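Ticket 2301 - Prernevlow order sync drops items from grocery lists
Status: open, assigned to Mimoza Dimitriou 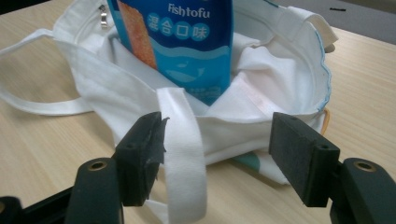
Customer reports that lists saved in the web app reach the phone with the last entries missing. Reproduced on build 70 with a shared list. Lists with a single owner sync normally.

Log shows the request closing after 60 seconds, then 2 retries with the same token. The server rejects both as duplicates and the client marks the list as complete.

Tried: cleared local cache, no change. Signed out and back in - full list loads, but the fault returns on the next edit.

Workaround sent to customer: turn off background sync and refresh by hand. Token fix is waiting on review.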